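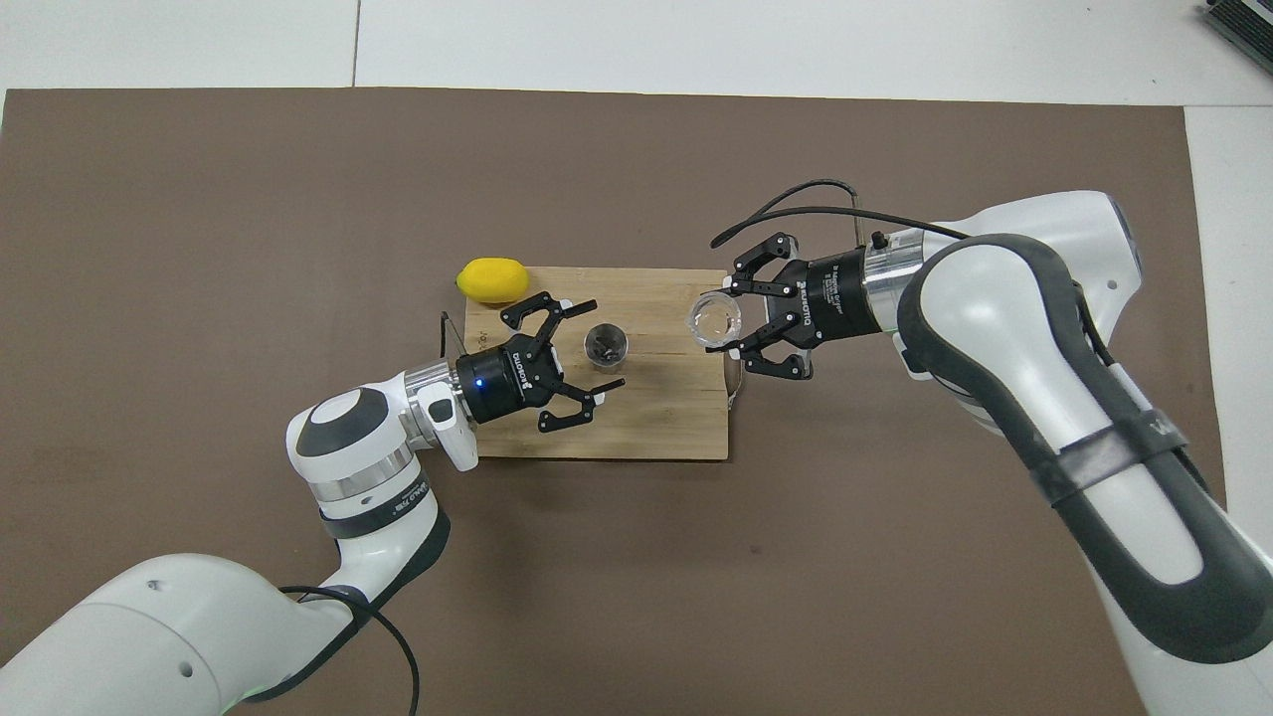

**Weekly food waste collections to start in lower Jerdale in August**

June 15, 2024

Households in the lower part of Jerdale will have their food waste collected separately from August, under a trial that the town council approved this week. The scheme covers 300 homes between the river and the old station yard, along with the flats above the shops on Mill Street.

Each household will be given a small lidded caddy for the kitchen and a larger bin with a locking handle to put out at the kerb. Food waste will be picked up weekly by Grakano, the firm that already empties the town's garden waste bins. General rubbish will go on being collected once a fortnight, on the same day as now, and there is no change to recycling.

The council says the trial will run until the end of winter. A report will then go to councillors, who will decide whether to extend it to the rest of the town, keep it as it is or stop it.

**What can go in**

All cooked and uncooked food will be accepted, including meat, fish, bones, bread, dairy products, fruit and vegetable peelings, eggshells, tea bags and coffee grounds. Citrus fruit can go in too. Several residents asked about this at the drop-in session in the library, having been told for years to keep lemon and orange skins out of their compost heaps. Grakano says the advice about home compost doesn't apply, as the waste goes to an enclosed plant and is heated.

Liquids should not be put in the caddy. Cooking oil in small amounts can be soaked up with kitchen paper and added, but anything more than that should be taken to the tip at Bank Top, where there is a tank for it next to the battery cage. Packaging of any kind must be taken off first. Crews have been told to leave bins that contain plastic trays, foil or glass, and to put a tag on the handle saying what was wrong.

Pet food is accepted. Cat litter is not. 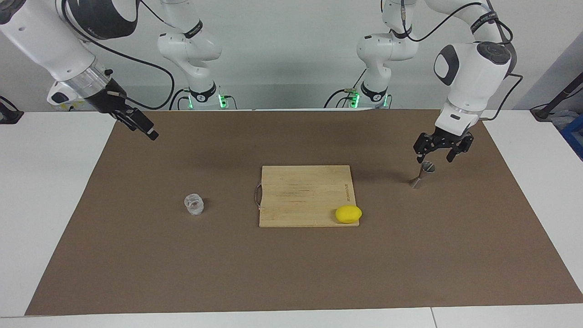

*Kitchen items laid out on a brown paper mat.*

**Liners**

The question asked most often at the library was about liners. The council will give each household a starter roll made by Camico, which are compostable and fit the indoor caddy. After that people can buy their own, ask for another roll at the library desk, or use newspaper. Ordinary carrier bags will not be accepted in the first months, although this may be looked at again. The plant can remove them, but doing so costs more, and the council's contract is for waste in compostable liners or with no liner at all.

Residents who want another roll between visits to the library can tie the yellow tag from the end of the old roll to the handle of the outdoor bin. Crews will leave a new one under the lid.

**Cost**

The trial is being paid for out of the waste reserve and will not affect this year's council tax. The report to councillors does not give a figure for the whole town. It says that food makes up a large part of what is in general rubbish bins in Jerdale at present, and that the town pays by weight to have that rubbish taken away, so some of the cost of the new round should come back. How much will depend on how many people use it.

A smaller scheme was tried on the Fell Road estate some years ago and was dropped. The report puts this down to the bins, which had lids that blew open, and to the round being combined with garden waste, so that collections stopped altogether over the winter. The bins for the new trial are a different type and the round will be run with its own vehicle.

Two councillors voted against the plan. Their objection was to the timing. They wanted it put back until the roadworks on Mill Street are finished, as the pavement there is narrow and there is already a problem with bins blocking the way for pushchairs and wheelchairs. The council has agreed that bins for the flats will be kept in the yard behind the shops and brought out by the crew.

**Businesses**

The trial is for households only, but 5 businesses in the same area have asked to be included and will pay for their own collections at a fixed rate. One of them is the Geagea café on the corner of Mill Street, which currently gives its coffee grounds away in bags to allotment holders. The café says it will carry on doing so and will use the new collection for plate scrapings and kitchen waste.

The allotment association had written to the council to ask whether it would lose its supply. It was also concerned about its own compost delivery. Under the present arrangement, the association gets a load of soil improver each spring from the garden waste contract. This will continue. If the trial goes well, there may be a second load from the food waste plant, which produces a liquid feed and a dry material. The dry material is intended mainly for farms, and the association has asked for a sample and an analysis before it agrees to take any.

**Smells and foxes**

Some residents near the river have said they are worried about smells in warm weather and about foxes and gulls. The council's answer is that the food is already being put in general rubbish bins, where it can stay for up to a fortnight, and that under the trial it will be gone within a week. The outdoor bins lock when the handle is pushed forward. Anyone whose bin will not lock should report it and will be given another.

The council suggests rinsing the indoor caddy when it is emptied, keeping it out of direct sun and wrapping fish or meat in newspaper before it goes in. The caddies can be washed in the top rack of a dishwasher but may lose their shape at high temperatures.

**Delivery of bins**

Caddies and bins will be delivered in the last part of July, with a leaflet and a collection calendar. People don't need to be at home. The delivery crews will leave everything by the front door, or in the entrance hall where there is a shared one. The council has ordered 200 spare caddies to replace any that are lost or broken, and these will be held at the depot.

Households that don't want to take part should leave the bin out with the leaflet inside it on the first collection day and it will be taken back. There is no charge for taking part and no penalty for staying out. Those who already compost at home are asked to carry on, and to use the new bin only for things they can't put on the heap.

Residents who have trouble moving a bin to the kerb can ask for an assisted collection. Anyone who already has one for rubbish and recycling will be put on the list for food waste automatically.

A further drop-in session will be held at the library before the bins go out. The full list of streets is on the noticeboard outside the town hall and at the library desk, where there are also copies of the leaflet in large print.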